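Lotside Woven Storage Basket in Green: my take after a few months

I have a basket problem. My sister-in-law calls it that, anyway, and she's the one who got me the gift card for Ellitz, so I feel she has to share the blame. I'd been after something to corral the junk that piles up on our dining table (mail, phone chargers, the dog's brush, about nine hair ties) and I wanted it to look nice enough to leave out. The Lotside had 2,783 reviews when I ordered and most of them were glowing, so into the cart it went.

First thing, the color. I was nervous, because "green" online can mean anything from pistachio to Army surplus. Mine is a soft, dusty green, somewhere between sage and olive, and I love it! It goes with our pale table, it goes with the rug, and it even goes with the curtains I've been meaning to replace since we moved in. If you're hoping for a bright, cheerful green you'll be let down, so order a different one.
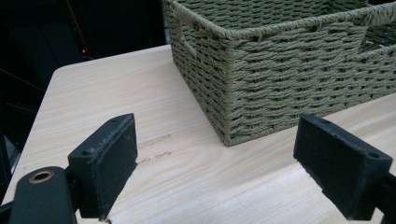

The weave is nice and tight, and the thick band around the rim is my favorite part. It's what makes the basket look like more than it cost. My old one from Fernance had a skinny little edge that started unraveling at one corner, and I spent a whole winter tucking the end back in and pretending I'd fixed it. So far the Lotside rim has stayed put, and I'm not gentle with it. It gets dragged off the table every single night before dinner and shoved back on afterward.

The handles are cut-outs, just openings in the weave, and I go back and forth on those. They look tidy and nothing sticks out to snag a sleeve. But they're small. I can get my fingers in fine, my husband can't really, so he grabs it by the rim, which makes me wince. And if you keep little things in there, watch out for the openings when it's full to the top. I've had a pen slide right out and roll under the stove.

Cleaning is the other thing. Crumbs get down into all that texture and they do not want to leave. I turn it upside down over the sink and give it a few good smacks, then go over it with the brush attachment on the vacuum. I wouldn't soak it. Mine got splashed with coffee once (my fault) and I dabbed it with a barely damp cloth, and I can't find the spot anymore.

My friend Angeliki Vasilakis has the Stergiou basket, the one with the leather loops, and we put them side by side when she came over in April. Hers is easier to carry, no contest. Mine sits better on a table, though, and I like that the sides are plain. She's using hers for yarn and says she'd take mine for bread. I haven't tried bread. I'd want a big napkin in there first, with those crumbs in mind.

Would I buy it again? Yes, and I kind of already did, because I now have 2 of them and the second one lives in the bathroom with the spare washcloths. I'd knock off half a star for the handles. If Ellitz ever brings out a shallower one in the same green, somebody please hide my wallet.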